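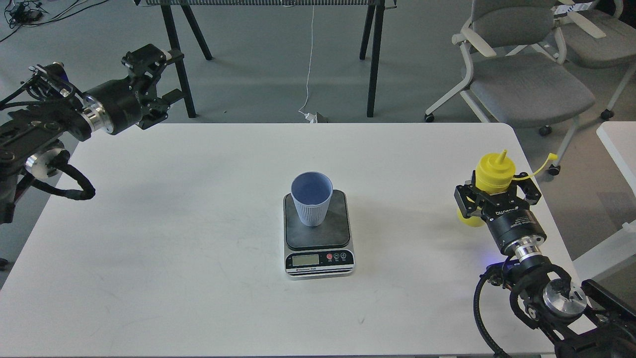 **Figura 1.** Balança de cozinha digital com um copo sobre a plataforma.

## 4. O que as jogadoras contam quando o gravador já está ligado há meia hora

Na secção anterior deixei os números do questionário (183 antigas jogadoras de andebol contactadas, 172 respostas utilizáveis) e confesso que fiquei a olhar para eles durante muito tempo sem saber bem o que me diziam. A pergunta sobre o «momento em que deixou de se considerar atleta» tinha sido a que mais me entusiasmou a escrever e foi a que correu pior! Muita gente deixou a resposta em branco, outras puseram o ano do último jogo e ainda houve quem escrevesse simplesmente «não deixei». Foi essa última resposta que me levou às entrevistas.

Fiz 19, todas com mulheres que tinham jogado pelo menos uma época na liga Jidus. A maior parte das conversas aconteceu em Foltitz, no bar do pavilhão ou em casa delas, e uma decorreu inteirinha dentro de um carro parado, à espera que acabasse o treino da filha da entrevistada. Não segui um guião muito fechado. Tinha uma folha com temas (o último jogo, o corpo, as colegas, o dinheiro, o que ficou na garagem), mas deixei que a conversa fosse para onde queria, e quase sempre queria ir para o balneário.

### 4.1 O último jogo raramente é o último

Eu esperava histórias de despedida, com ramo de flores e faixa na bancada. Apanhei duas. As restantes entrevistadas descreveram uma saída aos bocados: primeiro falta-se a um treino, depois pede-se para não viajar nos jogos fora, depois vem uma lesão no ombro que em princípio é coisa de três semanas, e um dia o cacifo já tem o nome de outra pessoa. Uma antiga ponta-esquerda do Flirkeck contou-me isto assim:

> «Eu nunca disse que ia sair. O treinador também nunca me disse que eu tinha saído. Fiquei no grupo de mensagens mais uma época inteira, a saber a que horas era a camioneta.»

Gosto muito desta camioneta, porque aparece noutras entrevistas com outras roupas. Há quem continue a acordar cedo ao sábado, há quem mantenha o saco feito atrás da porta. Na literatura sobre o fim de carreira fala-se bastante em «transição», e eu próprio usei a palavra no título do projecto, mas a esta altura já me soa demasiado arrumada para o que ouvi. Transição sugere duas margens. Várias destas mulheres estavam no meio da água há anos e, pelo que contavam, nem se davam mal por lá.

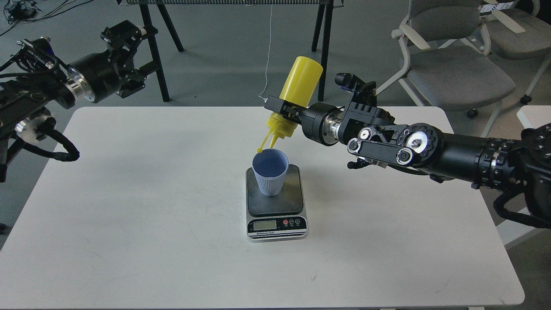
*Aslak Magnusson*

### 4.2 O corpo que continua a treinar sozinho

Perguntei a todas se ainda faziam exercício e recebi sempre um «sim» seguido de um suspiro. O problema, diziam, é que não sabem fazer pouco. Uma guarda-redes inscreveu-se numa aula de natação para adultos e saiu ao fim de um mês, irritada com as colegas que conversavam na borda da piscina (ela riu-se muito a contar isto, e eu também). Outra tentou correr sem relógio e descreveu a experiência como «uma tarde perdida». Há aqui qualquer coisa que o questionário não apanhava de maneira nenhuma: eu tinha perguntado pelas horas semanais de actividade e devia ter perguntado com quem a faziam.

Quando voltavam a jogar com antigas colegas, num torneio de veteranas ou numa brincadeira de Agosto na praia, o discurso mudava logo. Falavam mais depressa, lembravam-se das jogadas pelo nome. Uma central explicou-me um cruzamento com os pacotes de açúcar do café e depois corrigiu-se, voltou atrás, pôs o pacote da pivô mais à direita. Tenho dois minutos e tal de gravação só disto e transcrevi tudo, embora não saiba bem o que fazer com o material em termos de codificação. Acabei por criar uma categoria própria, «demonstração espontânea», que surge sobretudo nas entrevistas feitas perto de um pavilhão.

### 4.3 Dinheiro, ou a conversa que ficava para o fim

Sobre dinheiro falou-se pouco e tarde. Quase nenhuma das entrevistadas viveu só do andebol, e as que receberam alguma coisa do clube referiam-se a isso como «a ajuda» ou «a gasolina». Não pedi montantes. Pedi que me dissessem o que tinham comprado com o primeiro pagamento, e isso soltou as línguas: uns ténis novos, um frigorífico a meias com a irmã, a carta de condução. A jogadora da carta de condução fez questão de acrescentar que reprovou à primeira.

Fica uma limitação que me incomoda e que prefiro pôr já aqui, em vez de a esconder no fim do artigo. Cheguei a estas mulheres umas pelas outras, de telefonema em telefonema, e portanto falei com quem ainda tem o número das antigas colegas. As que cortaram com tudo não estão na amostra. Tentei chegar a algumas através das fichas antigas do Flirkeck, com autorização do clube, mas as moradas estavam desactualizadas e só consegui uma resposta, muito simpática, a dizer que não queria falar de andebol. Respeitei, claro. Guardei a carta com o restante material, sem a incluir na análise, e passo agora às entrevistas com as treinadoras, que são assunto da secção 5.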